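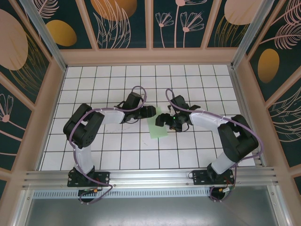 How to find out what your home uses when everyone is asleep

Stivora > Guides > Electricity > Meters and readings

By Wafula Mugo

Every home uses some electricity through the night. The fridge runs, the router stays on, the boiler controls tick over, and a handful of chargers and boxes sit there drawing a little each. Added together, this is called the baseload. You pay for it every hour of the day, and in a lot of homes it is a bigger share of the bill than the cooking.

This guide explains how to measure it with the meter you already have, how to find what is causing it, and what to do about the worst offenders. You will need a pen, paper and a torch if your meter is in a cupboard. A plug-in energy monitor is useful for the second half. The whole job takes two nights and part of a morning.

Before you start

Find your electricity meter and work out what it shows. Older meters have a row of digits or a set of small dials. Newer ones have a screen and may need a button pressed to move through the displays. You want the total import reading in kilowatt-hours, written kWh. If you have two rates, there will be two totals, and you should write both down each time and add them together.

Use the meter itself if you can. In-home displays are handy, but some update only every half hour and some round the figure. If your meter shows decimals, copy all of them. If it shows whole numbers only, you can still do this, but you will need a longer period, which I come to further down.

Pick an ordinary night. Avoid one with a guest in the spare room, a tumble dryer on a timer or a car on charge. If you have an immersion heater on a night timer, switch it off for the test and put it back on in the morning. The same goes for storage heaters, if the weather allows it. If it doesn't, wait for a milder spell.

Step one: take the overnight readings

Read the meter last thing, when the lights are off and the dishwasher has finished. Write down the reading and the time. Read it again first thing, before anyone puts the kettle on, and write that down too.

Take the first reading away from the second. That gives you the kWh used. Divide by the number of hours between the readings, then multiply by 1,000. The answer is your average baseload in watts.

My own first try went like this. I read the meter at 11pm and again at 7am, eight hours apart. The difference was 2.976 kWh. Divided by eight, that is 0.372 kWh each hour, or 372 watts.

I live in a two-bedroom terrace in Drumside with gas heating, so that was a lot more than I was expecting. I did it again the next night and got a figure within a few watts of it. Do it twice yourself. One night can be thrown off by a freezer going through a defrost cycle or somebody getting up to watch television.

If your meter shows only whole units, measure over a weekend away or any other stretch when the house is empty. Take a reading as you leave and another when you get back, and divide by the total hours in between.

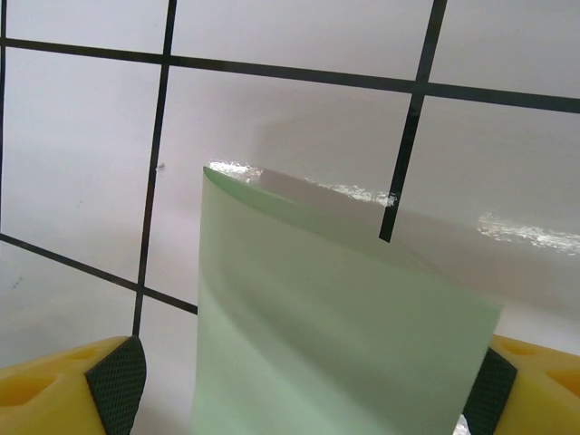
Step two: work out what it costs

A load of 100 watts running all year comes to 876 kWh. Multiply that by your unit rate, which is printed on your bill in pence per kWh, and divide by one hundred to get pounds. Leave out the standing charge, as you pay that whatever you use.

To do the sum for your own baseload, multiply the watts by 8.76. That gives you kWh for the year. Mine was a little under 3,259 kWh. Write yours at the top of a clean page, with the cost beside it. You can come back to it when you are deciding whether something is worth replacing.

Step three: make a list

Go round the house one room at a time and write down everything that is plugged in or wired in. Include the things you think of as off. Look behind the television, under desks, in the loft and in the garage. Things people often miss:

- aerial amplifiers in the loft
- doorbell transformers, usually near the consumer unit
- electric towel rails
- underfloor heating in a bathroom, left on by its thermostat
- pond and water feature pumps
- a second fridge or freezer in the garage
- burglar alarm panels
- old broadband boxes and mesh units still plugged in
- printers
- central heating pumps that run on after the boiler stops, or never stop at all

Mark each one with a P if it has a plug and a W if it is wired in. The two kinds are measured in different ways.

Step four: measure the plug-in items

A plug-in monitor goes between the appliance and the socket and shows the watts being used. I have a Zarkico one. Any make will do as long as it shows both live watts and total kWh. Some libraries lend them out, so ask before buying.

For anything with a steady load, such as a router or a set-top box, wait a minute for the figure to settle and write it down. Check it in standby as well as switched on.

Fridges and freezers are different. The compressor cuts in and out, so the live figure might be almost nothing or quite high depending on when you look. Leave the monitor on for a full 24 hours, read the kWh total, divide by 24 and multiply by 1,000. My kitchen fridge freezer averaged 36 watts, and I had been ready to blame it for everything.

Do not switch off anything medical, and don't unplug a freezer for longer than it takes to fit the monitor. Save any open work before you unplug a computer or a network drive.

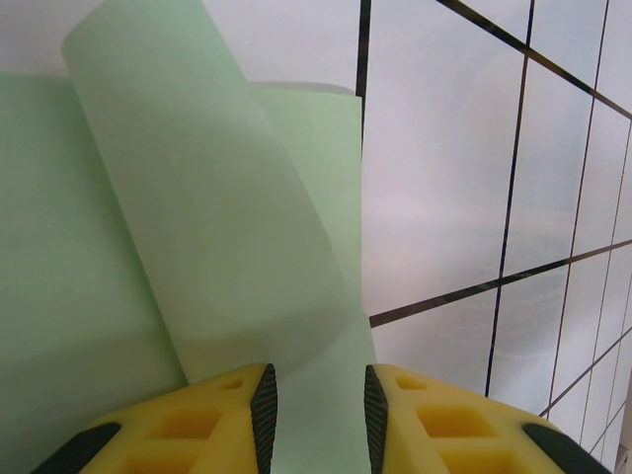
7 min read

Step five: measure the wired-in items

You can't put a plug-in monitor on these, so use the meter. Choose a quiet time of day and turn off the big appliances. Many modern meters will show the power being used at that moment, in watts or kilowatts. If yours does, note the figure, switch off one circuit at the consumer unit, wait for the display to catch up and note the new figure. The drop is what that circuit was using. Switch it back on before going on to the next.

If your meter does not show live power, look for a small flashing light. It will say next to it how many flashes make up one kWh, often 1,000. With that type, time the gap between two flashes in seconds and divide 3,600 by it. The answer is the watts being used. A flash every ten seconds is 360 watts. Average over five or six gaps if the load is jumping about.

Only use the switches on the front of the consumer unit. Leave the cover on. If a switch feels hot, smells or will not reset, stop there and ring an electrician.

You will need to reset a few clocks afterwards, and possibly the heating programmer.

Step six: compare the list with the total

Add up all the figures. They should come close to your overnight result. If there is a gap of more than a few tens of watts, something is missing from the list. Go back to the circuit with the biggest unexplained load and follow it.

In my case there was a large gap, and it was on the upstairs heating circuit. I asked Mohcine Radwan, the electrician who had rewired the kitchen, to have a look while he was at the house for another job. The towel rail in the bathroom had been wired to a fused switch inside the airing cupboard, behind the towels. It had been on since we moved in. The neon on the switch had failed, so it looked dead.

Step seven: deal with the big ones first

Start at the top of your list and work down. Most of the saving will come from two or three items.

Turn off what you don't use. Spare fridges are the usual one. If you need it only at Christmas, run it only at Christmas, and prop the door open the rest of the time.

Put timers on things that need to be on for part of the day. A towel rail that runs for an hour in the morning and an hour at night will still dry the towels. Wired-in items need a fused timer switch, and you should have an electrician fit it if you are not sure of the wiring.

Check settings. Televisions and games consoles often have a quick start option that keeps them half awake. Turning it off means a longer wait when you switch on. Computers can be set to sleep, and older desktop machines with a separate screen are worth checking twice.

Group things on a switched extension lead. The television, sound bar and disc player can all go on one. Keep a recorder off it if you set it to record overnight, and keep the router off it if your phone or alarm depends on the broadband.

Leave the small stuff. A modern phone charger with nothing attached uses so little that the monitor may show zero.

Do not turn off the boiler's electricity supply to save a few watts. Many have frost protection that needs power, and so do some pumps.

Step eight: measure again

Once you have made your changes, repeat the two overnight readings in the same way and at the same times. After the towel rail went on a timer and the old desktop was set to sleep, mine came down to 179 watts. Two old set-top boxes and the loft amplifier made up the rest of the drop. We had no need of the amplifier, as the television runs off the broadband.

Write the new figure and the month next to the old one, and keep the page with your bills. I check mine in January and again in summer. Expect the winter result to be a bit higher if your heating pump runs at night, and the summer one to creep up if the fridge is in a warm kitchen.

If your supplier's app shows half-hourly use, as Gaber's does, you can skip the late-night trip to the meter from now on. Look at the half hours between 2am and 4am, pick the lowest one and double it to get kWh per hour. It will come out slightly below the full overnight average, so compare like with like from one year to the next.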